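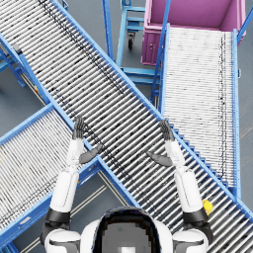
A night-shift operator at the Drota depot writes that the simulated cell never matches the floor once the rollers get dirty, and wants to know why anyone should trust a setup that was worked out on a screen. It's a fair point and it comes up often, so the answers on this page start there.

Why is the cell set up in simulation first?
Because the conveyors at Drota run most of the day and we only get the line stopped on Tuesday mornings. Reach, arm height and conveyor layout are worked out in the model, then checked on the real cell during the stop. The model is a starting point. Any value that moves on the floor gets written back into the model the same week.

Does the model allow for dirty or worn rollers?
Only for looks. The dark marks on the roller surfaces are there so the vision system doesn't get used to clean metal. They don't change how a tote slides. Drag from dirt has to be measured on the real line, and the Faltano controller has a separate setting for it under Conveyor, Surface.

What position should the arms be in at start-up?
Both arms forward over the main conveyor, fingers pointing up, thumbs turned in toward each other. We call this the ready pose. If one thumb sits noticeably lower than the other, stop and redo the hand calibration before you run any totes.

How do I redo the hand calibration?
Stop all three conveyors and lock them out. Put the robot in service mode from the Faltano panel. Choose Hands, then Zero, and wait for both hands to close and open again. The routine takes 7 minutes with both hands fitted. Don't lean on the rails while it runs. If it fails twice, call Kavalent and leave the cell locked out.

The robot reaches too far across the main conveyor. What do I adjust?
Check the base before you touch any software. On the real cell the base sits on four levelling feet and the back left one creeps. Measure from the base plate to the nearest rail at both ends. If the two readings differ by more than 5 mm, level and square the base, tighten the lock nuts and measure again. Change the reach offset only after that.

Can I move the bin at the end of the short conveyor?
Yes, but tell the model. The bin's position is a fixed value and the robot won't look for it. Enter the new position in the cell file, run the clearance check, and mark the floor.

What about carts parked between the conveyors?
The model has a cart frame in it so that the clearance check includes one. On the floor, keep carts out of the gap while the cell is running unless the check was done with a cart in that spot. Casters must be locked.

How often does the cell need looking after?
Wipe the visor at the start of each shift with the grey cloths, not the blue ones, which leave lint. Check the elbow joints for play once a week. Grease is due every 200 running hours and the counter is on the second page of the panel. Rollers get brushed down in the Tuesday stop. Please initial the sheet even when you found nothing.

One elbow is making a clicking noise. Can I keep running?
You can finish the tote in hand. After that, park the arms and look at the cable clip inside the elbow cover, which is the usual cause. Torque the cover screws in the order stamped beside them. If the clip is sound and the click is still there, the joint has to be swapped, and that's a job for Kavalent.

Where do the spare parts live?
In the Tilahun cabinet, drawer 16. Thumbs are bagged left and right and they are not interchangeable. If you take the last one of anything, put the empty bag in the red tray and it will be reordered.

Who can change the cell file?
Anyone signed off on Faltano level two. Save under a new name and leave the old file where it is.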